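The Board Cell

The cell stood at the back of the Restinar works in Wendville, past the paint store, and it was mine from six in the evening until two in the morning. I had looked after it since the move. Before that I looked after a bottling line, and before that I was at school.

The fault that July was a small one. Every so often the arm set its tip down a little to one side of where it meant to. It had been put on the job sheet by the day shift, who had written "drifts" and nothing else. I crossed that out and wrote "sometimes drifts", then filled the kettle.

I started with the bolts at the base, as you do. All of them were tight. I wiped the old paint marks off with a rag and put new ones on, so that I would know if anything had turned. Then I checked the cable where it bends at the elbow, ran it through my fingers for cracks, and tied it back up with 2 fresh ties. The manual was from Mirani and had been translated by somebody in a hurry. It said to "make the arm tired before measure". I took this to mean warm it up, and let it run its slow loop for 26 minutes while I ate a cheese roll.

After that came the board. My father had made the first one, when he did joinery for the firm, and it had lasted until the damp got into it over one winter. The new one came from Grullano with a bill that people upstairs talked about for a month. I had nothing against it. It lay flat, and I had put a steel rule across it in every direction looking for a reason to complain.

I wiped it down with a barely damp cloth, let it dry, and set out the shapes by colour. You could use plain pegs for this, and the book wanted you to, but I had got used to the shapes. With the star you can see straight away if it has been turned. With a peg you can't.
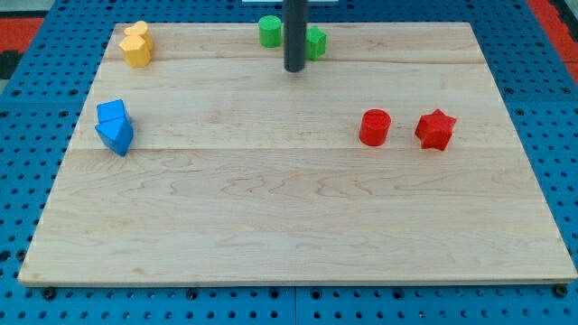
The shapes set out in their colours on the board, with the rod over the far part of it.

I brought the rod down by hand, a hair at a time, using the slow button. I used a slip of paper under the tip, the way I was shown on the bottling line. When the paper drags but does not tear, you stop and write down the height. I wrote it down. I moved to the next place and did it again, and then the next, and by half past nine I had filled one side of the log and the heights all agreed with each other.

So it was not the height, and it was not the base. I sat on the step and looked at the thing.

My father used to say that a machine only has so many places to hide. He said it mostly about cars. He had been gone since the spring, and I still had his rule in my top pocket, the one with the first inch worn away so that you had to start from the second. I had used it on the new board without thinking, and had taken the inch off each time without thinking about that either.

Then I did think about it. I got up and opened the settings page and went through the tool offsets. The length of the rod was in there, typed in after the move by whoever had the day shift then, and next to it was the sideways figure, which ought to have been nothing. It was not nothing. Somebody had measured from the end of a worn rule, or something like it, and then put in a second correction to cover the first. With the wrist one way the two cancelled out. With the wrist turned they added up, and off it went to the side.

I cleared both figures and taught the tip again from the start, 9 touches, turning the wrist between each. It took until after midnight. The log counter was on 1,162 when I set it going properly, and I stood with my hand near the stop button while it came down beside the red cylinder, went up, turned, and came down again in the same place. I put a pencil dot on a bit of tape to be sure. It hit the dot. It turned and hit it again.

I let it run and swept the floor. Then I wrote up the sheet — tool offset wrong, cleared, retaught, bolts checked, cable retied — and signed it. Under "instruments used" I put paper, pencil, and one steel rule, and after a bit I added "short by an inch".

At ten to two the day's first lorry backed into the yard. I switched off the lamp over the cell and went to find my coat.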